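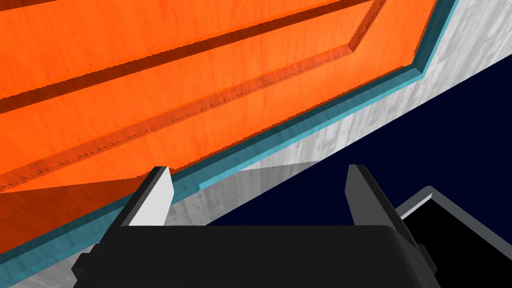 *Slide 1: wrist view in sim, gripper open, next to the orange panel.*

**Speaker notes, "The Robot Did What We Said"**
July 25, 2026. Slot is 24 minutes with questions. Talk slower than last time.

**Opening**

- Say hello. Do not apologize for being the last talk on a Saturday.
- Leave the title slide up while people sit down.
- "I'm going to talk about a fault that cost my team most of February, and at no point did anything catch fire. I know. I was disappointed too."
- Show of hands: who has had a policy score 100 percent in simulation? Keep them up if you believed it. (Pause. Enjoy this.)

**What we were building**

- Project is Jernell. Arm reaches in, picks up a flat part, sets it down somewhere else. Parallel gripper, camera on the wrist. A child of four could do it, and would ask for a snack afterward.
- Training and first testing all in sim. The hardware cell is at Sirkeck, and hardware time there is booked by people with louder voices than mine.
- Controller stack is Firetti. I'll be blaming it for two slides and then taking it back, so if you work on Firetti, hang on.

**The symptom**

- First week on hardware: fine. Boring, even. We sent a smug email.
- Second week: the arm closes on the part, lifts, travels, and partway through the move the part slides out and lands flat on the table. The arm keeps going. It arrives at the drop point, opens its empty fingers with great care, and reports success.
- Read the log line out loud in a flat voice: "place complete." Let them laugh.
- The run that got everyone's attention had 282 cycles in it, all logged as successful. The table under the path had a pile of parts on it.
- Safety note, and be serious for this bit: one part slid off the table and ended up on the floor inside the guarded area. Someone opened the gate to fetch it. The gate interlock did its job and the arm stopped. We were lucky that the piece we hadn't written ourselves was the piece that worked.

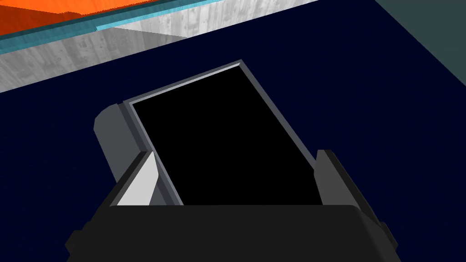 **What counts as holding something?**

For the first version of Jernell, holding meant that the close command had been sent and the fingers had stopped moving. Fingers stop moving when they meet a part. They also stop moving when they meet each other, or when the drive gives up, and our check could not tell those apart.

- Give them a second with that. Somebody in the room has this exact check running right now and is reaching for a laptop.

**Blaming Firetti (2 slides)**

- Theory one: the controller was dropping the force setpoint during fast moves. Very attractive theory. It was somebody else's code.
- We slowed the arm down. Drops went down. We declared victory and had lunch.
- Drops came back after lunch.
- We sent Firetti a long report with plots. They sent back a short one that asked what our force setpoint was. It was the default. We had never set it.
- Take it back here. Say sorry to Firetti properly; I owe them that in public.

**The real cause**

- In sim, contact friction between finger pad and part was set high, early on, so that training would get moving. There was a comment next to the value. The comment said "temporary." The comment was older than the project repo.
- With friction like that you can carry a part by one edge, at a tilt, at full speed. The policy learned exactly this. Why would it grip near the middle? Nothing had ever punished it for a lazy grasp.
- On hardware, new pads were grippy enough to hide it. That was our smug week. Then the pads picked up dust and the physics we'd been ignoring showed up for work.
- So: bad friction value, default grip force, and a success check that would have passed a sock puppet. Any one of those alone we'd have caught in a day.

**What we changed**

- Friction is now randomized per episode, and the low end is unpleasant. Scores dropped hard. I presented the lower number to management as progress, with mixed results.
- Grip force is set on purpose and checked at startup. If it's still the default, the run refuses to start.
- Finger width is compared to the known part thickness after closing, again mid-move, and again just before release. Wrong width, arm stops and says so.
- Pads get wiped on a schedule. There's a cloth on a hook. It's the cheapest thing in the cell.
- Any dropped part means a full stop and a proper gate procedure. No reaching in.
- The Ruangrit team ran our old check against their own logs and found drops they hadn't known about. They asked me not to say how many. I'm allowed to say they went quiet on the call.

**If time is short**

- Skip the second Firetti slide, keep the apology.
- Do NOT skip the gate story.

**Questions I'll probably get**

- *Why not a force sensor in the finger?* Budget. Also we'd have left that at default too.
- *Did you retrain from scratch?* We did. Fine-tuning the old policy kept the edge grasp; it was very attached to it.
- *Can we see the config?* Cleaned-up version yes. Comment history no.

**Last slide**

- Contact info, link to the checklist. Clicker back to the AV desk, they were short one this morning.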